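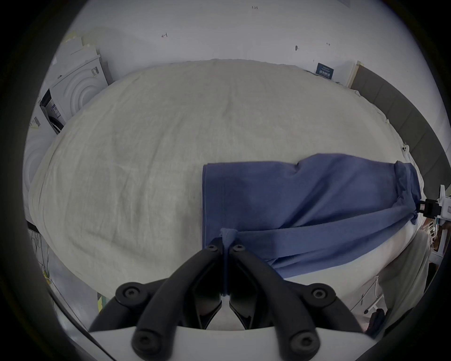 *4 min read*

# Shirt folding on a bed: data card

Status: frozen at v3. Maintained by Floor Dekker and Vikas Vashisht. Last edited Dec 13, 2021.

Read this before you cite the set as proof that laundry is close to solved. We built it, we use it, and we don't think it shows that.

## What's in it

571 episodes of two hand-held grippers working on clothes and cloths laid out on a bed. Each episode has video from a camera on each gripper and one at head height, plus gripper opening and a time stamp. There is no force signal. We wanted one and the Ditetti sensors drifted too much to trust, so the column was dropped in March.

A person moves the grippers in every episode. No policy is running anywhere in this data. If you have seen a clip from it on a slide titled "autonomous folding," the slide is wrong, and Zodwa Molefe would like to know where you saw it.

## Why a bed

Most folding papers use a table with a hard, flat top and good contrast. People at home fold on the bed. A bed sheet slides, bunches up and comes along for the ride when a fingertip digs in too far. Anju Lodhi argued for the bed from the start and lost the vote twice. She was right: the Parneck baseline, which looked fine on our table set, finished 3 folds out of 20 on the bed. We counted a fold as finished if you'd put it in a drawer without touching it again. Bence Bárány thinks that rule is too strict. He is welcome to publish his own.

## The part that is hard

Picking up a corner. One layer, near the edge, without the sheet. A person wearing thick gloves can do it half asleep. With two curved fingers it takes practice, and you can watch the operators get better over their first hour, so split by operator if you care about that.

Long sleeves are worse. The sleeve has to come in across the body and stay there while the other side is lifted, and the cuff likes to roll under. A good share of the failures we kept are sleeve failures.

A small, neat rectangle of cloth is the easy end of the set. It makes a nice picture and tells you very little about the shirts.

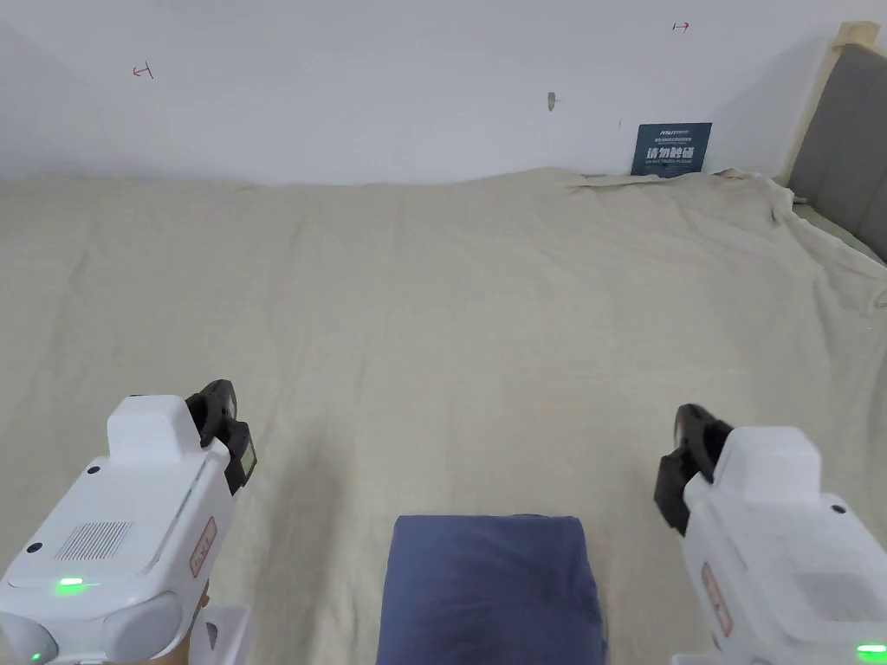

*Folded navy cloth between the two grippers, seen from head height.*

## Labels

Each episode has a garment type, an operator ID, an outcome and a free-text note. Outcomes are:

- `done`: passes the drawer rule
- `messy`: folded, would need a second go
- `dropped`: operator gave up or lost the cloth

The outcome was set by the operator and checked by a second person on 113 episodes only. Where the two disagreed, the operator was nearly always the kinder one. Treat `done` on unchecked episodes with some care.

## Things that will bite you

- The wall has small marks on it and a sign stands by the headboard. Both are easy landmarks. A model can learn where it is from those and look much smarter than it is. Mask them in at least one of your runs.
- Cloth in blue shades on a pale sheet is a gift to any segmentation model. Try white on white before you tell anyone it generalizes.
- Gripper opening is logged in raw counts. The conversion table is in `calib/`, and the left and right units do not share one.
- The Somavis exporter rounds time stamps. Use the raw files if you need to line up the three cameras closely.

## What we'd say it supports

Training on corner grasps: yes, that works decently. Sleeve handling: maybe, with more data than this. Any claim that a machine can take a warm load from the dryer and leave a stack of shirts: no. The set has no piles, no inside-out clothes, no socks, no fitted sheets, and every garment was laid out by a person before the episode began. That laying out is half the chore, and we skipped it.

We also don't report a speed comparison with bare hands. Vikas timed a few informally and the gap was large enough that we stopped.

## Getting it

Request access through the Jaiswal server page and say what you plan to test. Commercial use is fine. Please keep the `dropped` episodes in when you report totals. Two groups have left them out so far, and their numbers can't be compared with anything.

## Known gaps, open

- [ ] second-person check on the remaining episodes
- [ ] dark sheet, same garments
- [ ] at least one bed that isn't this one
- [ ] episodes that start from a pile (Anju, Bence)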